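Print this page | E-mail this to a friend

In defence of the bin that's worn out

January 29, 2023

Every April the same ritual. Somebody decides the tubs and bins have had it, out they go to the curb, and we buy new ones. Lehner sells a nice one for 90 dollars. The Greto is 100 if you want the colour. Neither holds more than what you've got already.

A bin isn't worn out because it looks it. Scratches are just use. Paint rubs off where stuff gets dropped in, over and over, same spot every time, and the metal underneath goes grey and dull and carries on.
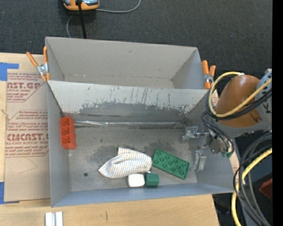
Scratched, rubbed bare, still a bin.

A crumpled striped cloth, an orange-red block, a few green and white bits. Does any of it care about the finish? No. And two compartments, which beats one big tub every time. Leave one side empty if you can. Gives you somewhere to sort into.

What I'd bin instead is the stuff. I pulled 3 dead torches out of our Trundum crate last winter, plus a cloth I'd replaced twice becuase I couldn't find it. New crate wouldn't of fixed that.

So keep the ugly one. Wipe it out, sort it, put it back on the shelf.

Shares 90 | Comments 3

Search this site... Go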